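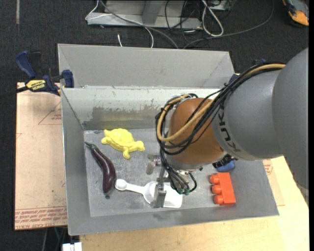 Der Varari Kistengreifplatz nimmt Einzelteile aus offenen Behältern auf, in denen nichts sortiert oder ausgerichtet ist. Gedacht ist er für Betriebe, in denen Retouren, Kleinserien oder gemischte Restposten bisher von Hand umgelegt werden. Die Behälter sind aus grauem Metall und haben schräg gestellte Wände, damit der Greifer auch ein Teil erreicht, das nah am Rand liegt, etwa die längliche Aubergine an der linken Wand. Bei Formteilen wie der gelben Schildkröte oder einem Baustein mit Noppen richtet sich der Greifpunkt nach der Kontur. Kratzer und Scheuerstellen am Behälterboden beeinträchtigen die Teileerkennung nicht, ein Austausch ist deshalb erst bei Verformung nötig.

Aufbau

Der Platz besteht aus Roboterarm, Greifer, Tisch und 2 Behältern, die hintereinander stehen. Gegriffen wird aus dem einen, abgelegt in den anderen. Nach jedem Durchlauf kann die Richtung gewechselt werden, ohne dass jemand Behälter tauscht. Die Behälter werden am Rand mit Klemmzwingen gehalten. Wer lieber fest verschraubt, bestellt den Montagesatz von Lamard mit. Leitungen und Schläuche laufen außen am Arm entlang und sind ohne Demontage der Verkleidung zugänglich.

Was sich am Arbeitsplatz ändert

Der erste Platz steht seit Februar bei Van Hecke in der Retourenannahme. Dort haben die Beschäftigten vorher im Stehen aus tiefen Kisten gegriffen, jeweils eine halbe Schicht lang. Das Umlegen übernimmt jetzt der Arm. Geblieben ist die Sichtprüfung: Beschädigte Ware erkennt das System nicht zuverlässig, und bei Van Hecke entscheidet weiterhin eine Person, was zurück in den Verkauf geht. Dazugekommen sind das Nachfüllen, das Quittieren von Fehlgriffen und die Reinigung der Greiferfinger zum Schichtende.

Die Einweisung dauert 3 Tage. Vorkenntnisse in der Programmierung werden nicht verlangt, die Bedienung läuft über ein Tablet mit deutscher Oberfläche. Wir empfehlen, die Leute aus der betroffenen Abteilung einzuweisen und den Betriebsrat vor der Bestellung einzubeziehen. Die Protokolle erfassen Greifvorgänge und Störungen, keine personenbezogenen Leistungsdaten.

Leistung und Grenzen

Im gemischten Betrieb schafft der Platz 300 Griffe pro Stunde. Eine geübte Person ist bei kleinen, gleichartigen Teilen schneller. Glänzende Oberflächen, sehr flache Teile und durchsichtige Verpackungen führen häufiger zu Fehlgriffen. Nach mehreren Fehlversuchen am selben Teil hält der Arm an und meldet sich am Tablet.

Technische Angaben

Artikelnummer: 114
Behälter im Lieferumfang: 2
Einweisung: 3 Tage, im Preis enthalten
Durchsatz: 300 Griffe pro Stunde, gemischte Teile
Tisch: Holzplatte, hell
Lieferung und Aufstellung: durch Flernemwood

Die Gefährdungsbeurteilung erstellt der Betreiber. Eine Vorlage liegt den Unterlagen bei. Angebote gelten ab Werk, Ersatzfinger für den Greifer sind einzeln lieferbar.

Ähnliche Produkte

Varari Kistengreifplatz, Ausführung mit Förderband
Ersatzfinger für Parallelgreifer, Paar
Metallbehälter mit schrägen Wänden, grau
Lamard Montagesatz für Tischplatten
Einweisung vor Ort, zusätzlicher Tag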